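Robot helper at work, what happens to the rest of us?

Posted in Jobs and Working Life, October 13, 2019

towelrail_tess

Hello everyone, I hope this is the right corner of the site, and do move me if it isn't. I've been a housekeeper at the Rusis serviced flats in Hostusstead for a good long while now. There are 70 flats and 7 of us on the day team, and we know each other's tea orders and grandchildren and bad knees, if that gives you the picture. In July we were called into the staff room and told that a robot was going to be tried out on the bathrooms, in 4 of the flats to begin with, and that it was there to "take the strain". Well, you can imagine the talk on the bus home! I've been put down as one of the people who works beside it, so I've seen rather a lot of it since then, mostly in flat 601. 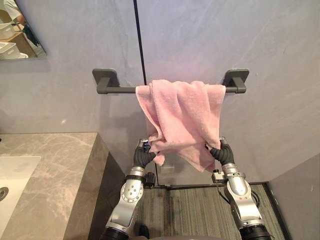 My worry is about hours, I'll say that straight away, and I don't want anyone to think I've got a grudge against the thing. It's quite interesting to watch in its way. We've all got our own habit with bath linen (mine is to whip the towel off the rail in one go and straight into the bag over my arm) and the robot goes at it quite differently, with a hand on each of the bottom corners, pulling down and out a little while the top is still bunched over the bar. I find myself holding my breath. Meanwhile I'm stood by with my clipboard filling in a sheet for every towel, and that's a sheet I never had to fill in before, on top of my own rooms. So I am slower on paper than I was last year, and that's what frets me, because the paper is what gets looked at.

I've asked our supervisor whether our hours are safe and the answer was very kind and went on for ten minutes and I couldn't tell you what was in it. What I'd like to know from people who've been through something like this is, what should I be asking for in writing, and should I be learning how the thing works or keeping my head down? My sister thinks I'd be daft to help train my own replacement. My daughter thinks I'd be daft not to. Any thoughts gratefully received, however long.

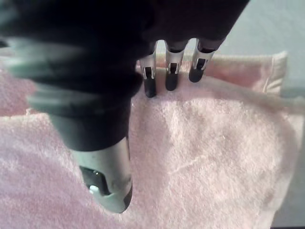 pressroom_days

Your daughter has it right, in my view, though I can see where your sister is coming from and I'd have said the same as her once. I worked at the Nartey laundry when the folding line came in, and there was just the same muttering in the canteen. The ones who came out best were the ones who got their names on the training list early. They ended up on the line as minders, at a slightly better rate, and they had a say when the targets were set. The ones who stayed away from it out of principle (me included, I'm sorry to say) were moved about from one job to another and never quite settled again.

As for what to get in writing, I would ask for these, and ask nicely, by letter, keeping a copy at home:

How long the trial runs and what date it gets reviewed.
Whether your contracted hours stay as they are until that date.
Whether the form filling counts as work in your room times. It ought to, and from what you say it isn't being counted at the moment.
Who gets blamed if a guest complains about a room the two of you have done between you.

That last one sounds petty and it caused more rows with us than the money did. Have you got a union rep? If not, go as a group, all seven of you together, and take biscuits.

linenbag

Don't trust them. We were told "no change to hours" and the rota was cut by Christmas.

evenings_on_six

Hello Tess, I think I know which staff room you mean, as I'm on the late team in the same building and I've been down as a minder too. Koden is the outfit that set it up for us and I've found their people easy to talk to, much more so than I was expecting, so please do collar one of them with your questions next time they're in. 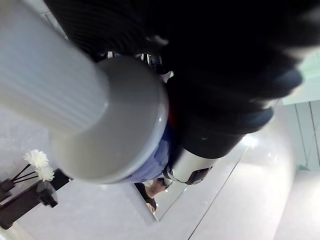
What has changed most for me is the order I do things in, and I'd like you to hear this side of it because it has made me feel a bit better. I used to do a bathroom on autopilot with my mind on what was for supper. Now I have to think about what's easy for a hand like that and what isn't, and tell somebody so, and they write it down as though it matters. Take the bits and pieces on the side by the mirror. It can be holding something stout, like that white ribbed thing with the grey cap, and only a little way off there's the reed diffuser with the two artificial flowers on their thin black sticks, and I'm thinking about my elbows and its elbows both. I've suggested that the diffusers go somewhere else in the trial flats altogether. They hadn't thought of it, and why would they? They've never had to dust round one.

So my advice would be to keep your own notebook as well as their sheets. Put down how long you spent standing by, how long you spent putting things straight afterwards, and anything you'd do differently. I've got mine going back to the first week, and when my room times were queried I had it in my bag and that was the end of the conversation. I can't promise you about the hours, and anybody who does is guessing. But I'd much sooner they heard from you about how a towel ought to be handled than from somebody who has never changed a bed. Come and find me at changeover if you'd like to compare notes, the kettle's usually on.

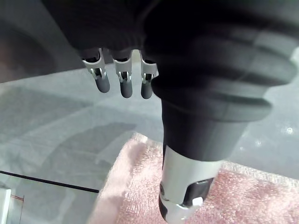
More in Jobs and Working Life

Can my employer change my shift pattern during a trial?
Knee pads for housekeeping, which ones last?
Asked to train on new machinery without extra pay
Moving from day team to late team, what to expect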